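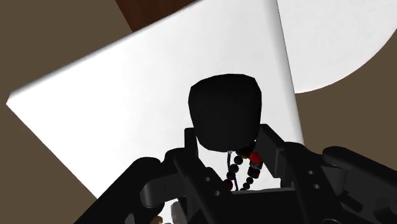

Wrist camera mask merges dark object with gripper fingers, planner rejects every grasp

Tags: perception, segmentation, simulation, collision checking

Posted by slowgripper in Perception and Planning

I have a Franka arm with a two-finger gripper in Plivum and I'm using Hokex for grasp planning. Segmentation is Flevari with stock weights, running on the wrist view at 504 x 504. The target is a dark rounded object on a white surface, with a small loop of beads right next to it.

From far away the mask is fine. Once the fingers are open on either side of the object and it overlaps the right fingertip in the view, the mask grows to include the finger. The object is matte black and so is the gripper, so there is hardly any edge left to find. Hokex then takes the mask, pulls the depth points under it, and gets a target that includes part of its own hand. Every candidate comes back as "start state in collision" and the run stops.

Out of 70 episodes, 23 ended this way. The rest either finished or failed for reasons I understand.

What I have tried:

Raising the mask confidence threshold. Now it sometimes drops the object completely.

Brighter lights. The white surface washes out and the black parts stay black.

Prompting Flevari with a point in the middle of the object. Better, but on the next update it leaks into the finger again.

I could read the ground-truth instance IDs from the simulator, but I want to move this to a real cell later and I don't want to lean on something I won't have there. Is there a usual way to keep the gripper out of the mask?

3 answers, sorted by votes

kinematic_chain

Don't ask the segmenter to solve this. You already know where the gripper is. You have the joint states, the finger opening and the URDF, so render the gripper from the wrist camera pose and get a self mask for every image. Subtract it before anything goes to the planner. People call this robot self filtering, and it carries over to hardware as long as your hand-eye calibration is decent.

The order that works for me:

Take joint states with the same timestamp as the image. If you grab the latest ones, the self mask lags while the fingers are moving and leaves a thin strip of finger in the cloud. That strip is enough to fail a collision check.

Render the gripper depth with the same intrinsics and clip planes as the camera. Check that your URDF has the finger pads you have in the sim. Mine was missing them for a long time and I blamed the segmenter.

Remove an image point only where its measured depth matches the rendered gripper depth or is just behind it. I use a 2 mm margin. If you cut on the 2D silhouette alone, you lose the parts of the object that are in front of the finger.

Run Flevari on the image with the self mask passed in as negative area. If your wrapper has no input for that, paint those pixels a flat color that appears nowhere else. It's ugly but it works.

Then look at the state estimate separately. If the gripper is still in collision after the filter, it may be a real contact and Hokex is right to complain. Back the hand off along the approach axis and plan again from there.

The other thing I would change is where the mask comes from in the first place. Segment from a fixed side view before the approach, when the hand is still clear of the objects, and save the object cloud in the base frame. 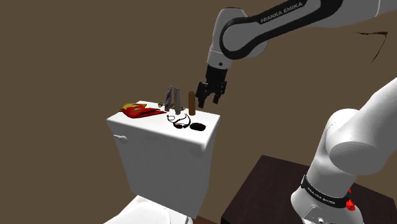 After that the wrist view only has to track a cloud you already have, and tracking is a much easier job than finding a black outline against black fingers. Keep the saved cloud until the wrist view disagrees with it by more than your margin, and only then segment again. Thin things such as glasses arms or a string of beads will come out patchy in depth from either view. I put those in as padded boxes in the collision scene and don't try to model the shape.

looptime

You can turn off collision checking between the gripper and the target in Hokex. There is an allowed-pairs list in the scene config. Add both fingers and the target and the error goes away.

Comment from slowgripper: It does go away, but then it plans straight through the object on the approach. I'd only want that on for the close step.

Comment from looptime: Yes, set it for the close step and clear it after. I should have said that.

mfg_haworth

Same problem here with dark parts on a light tray. We changed the finger color in the sim to light gray and the masks were clean after that – but then you have to paint the real ones too, and we never did.

Update from slowgripper

The self filter fixed most of it. My URDF did have the pads but the timestamps were wrong, one image behind. I still get a bad mask now and then when the object is low between the fingers, so I'm adding the side view on Tuesday. Marking the first answer as accepted.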